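Sorting bins: one per thing, or one big one?
Home Storage > Small Spaces > March 2025

prulance_7
Settling an argument in my house. I want a shallow tub for each kind of thing on the packing table. My other half wants one deep bin and "a bit of faith." Blue and yellow tubs side by side, for reference: 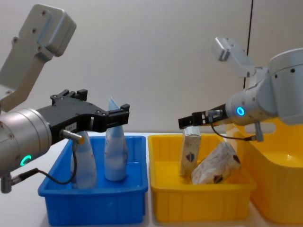 Blue and yellow, white tabletop.

The pointy things stay in blue. I will not be taking questions on blue.

Kahraman
I'll take yellow then. What goes in it?

prulance_7
Small wrapped stuff. In theory.

nona1333
Shallow is right for anything with a pointed top. Put those in a deep bin and you'll be fishing for them by feel. Ask my left thumb.

irkon_fan
Disagree. Shallow tubs eat the table. Two of them and you've lost your elbow room, and then where do you tape? One deep bin with handles, done. You can carry it, too – try that with three little trays and a staircase.

prulance_7
There is also a deep one. I was hoping it wouldn't come up.

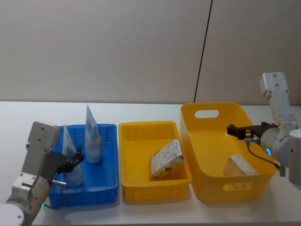
Photo: prulance_7

Small wrapped package in the little yellow tray, another one in the big yellow bin. So we now have both systems and the benefits of neither.

Kahraman
Two yellows is your problem. "Put it in the yellow one" is how wars start.

irkon_fan
I see a deep bin with handle holes. I rest my case.

nona1333
You rest it on one package in a corner. That bin is mostly air.

irkon_fan
Room to grow.

prulance_7
Compromise as of tonight: blue stays, big yellow goes under the table until April, small yellow gets a label. Other half wants the label to say "misc." We are still talking about it.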